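Lernar cell, simulated twin, drawer task
Notebook, Thursday
Written up by Suqin Su. Checked against the run log by Emil Schnyder.

09:10. Carried on with the drawer cell. The state left from last time: arm and cabinet load, drawer joint moves, handle collision mesh replaced by Wendelin. Still open was the grasp offset at the handle, which had drifted since the table was rescaled. Policy server and simulator both started from the Bikerero branch. No local changes except the gripper file, see below.

Cold start gave one warning, missing inertia on the fixed link between flange and gripper. Old one, harmless, the solver falls back to a default value. I've filled in the mass properly this time so it stops cluttering the log.

09:35. Home pose check. Joint readback agrees with the commanded values to the last digit on all joints but the wrist, which settles 4 steps late. Damping on that joint had been set by hand in June and was never written back to the master file. Written back now. Wrist settles with the others.

Scene for today is the stacked one, with the cream storage box on top of the cabinet and the drawer starting open. The box overhangs on the drawer side, so the approach has to come in low from the left. Approaches planned from straight above get rejected by the collision check, correctly.

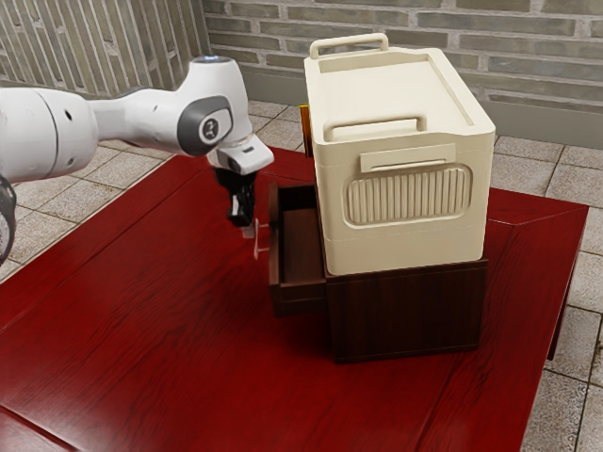 First question was whether the pre-grasp point sits on the handle or on the drawer front. The target frame had been attached to the drawer body with a fixed translation, and that translation was measured on the old, thicker handle. With the new mesh the target ends up inside the board. Moved the frame to the handle link itself and set the translation to zero, then added the stand-off in the planner, where it belongs.

Second question was finger width. The planner takes the handle as a box. Ursina's bounding box included the mounting posts, so the gripper opened wider than needed and clipped the drawer front when closing. Split the collision shape into three, one for the bar and one for each post. The bar alone is now used for the width.

10:20. Batch run, 100 resets, seed fixed, drawer opening varied, box position fixed. Results by type in the log under the Lernar folder. Failures are nearly all of one kind: the fingers reach the right height but stop short along the approach axis, and the close command goes out on timeout. No contact reported at the pads in those cases. Looks like a controller limit, the geometry is fine.

Went through the velocity limits. The approach segment inherits the free-space limit and then gets scaled twice, once in the planner and once in the driver shim. Removed the scaling in the shim. Mandla agrees that it was meant to be temporary.

11:05. Stepped through the approach by hand with the planner paused, to compare gripper height with the bar.
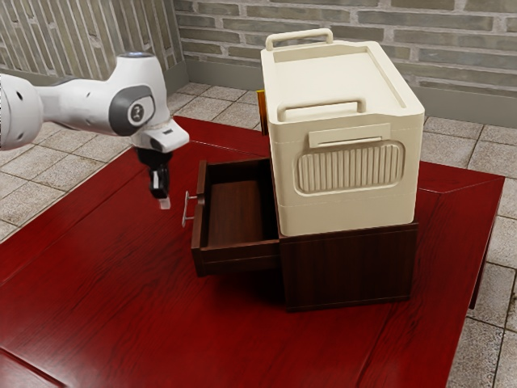

Gripper near the drawer handle, drawer open, storage box stacked on the cabinet.

Height is fine by eye and also in the numbers. Lateral offset is within the pad width. I'd still like a proper contact sensor on each pad; at the moment contact is inferred from joint effort, and the effort signal is noisy in the first steps after a reset. Added a short delay before the effort check is allowed to fire.

While in there I also looked at the friction values. Pads were at the library default, which is too grippy; the bar hardly slides at all once it's held, and any error in the pull direction goes straight into the wrist. Lowered it. Wendelin has bench measurements for the real pads in the Wyss binder and I'll copy those in when the binder turns up.

11:50. Rendering. Frame times had gone up after the wall and floor materials were changed. Profiled it: reflections on the table account for most of it. Table roughness is exposed as a parameter, so batch runs now use a rougher setting and single runs keep the gloss. Don't use the batch setting for anything going into the image set, the highlights come out different and Grikberg compare them.

13:30. Second batch after lunch, same seed. Crashed at step 1,457 of the long episode with a NaN in the drawer joint. Reproducible. Cause is the drawer reaching its upper limit while the planner still holds a pull force. Limit stiffness was set very high with no damping at all. Damping added, stiffness halved, episode completes. 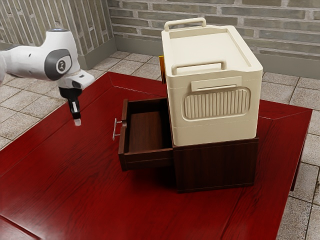 Remaining oddity is the hold between reset and first command. The arm sags very slightly before the controller takes over, enough to shift the fingertips relative to the bar. Gravity compensation is switched on after the first command arrives instead of at reset. Changed the order in the start-up script and ran 20 resets with the logger on. No sag in any of them.

Checks after the changes:
Home pose readback, pass.
Handle frame follows drawer over full travel, pass.
Collision check against storage box, pass.
Effort threshold after reset delay, pass.
Restart from saved state, fail. Drawer returns to closed whatever was saved.

The last one is a loader fault. It reads joint positions by index, and the index changed when the handle became its own link. Needs reading by name. Emil has it.

15:40. Committed gripper file, wrist damping, handle shapes, limit damping and start-up order as separate commits, so any one can be backed out. Driver shim change is on its own branch until Mandla has run it on his machine.

Open:
Loader by joint name (Emil).
Pad friction from Wyss binder (Suqin).
Repeat the batch with box position varied as well, once the loader is fixed.
Ask Ursina whether the old handle mesh can be deleted from the asset store.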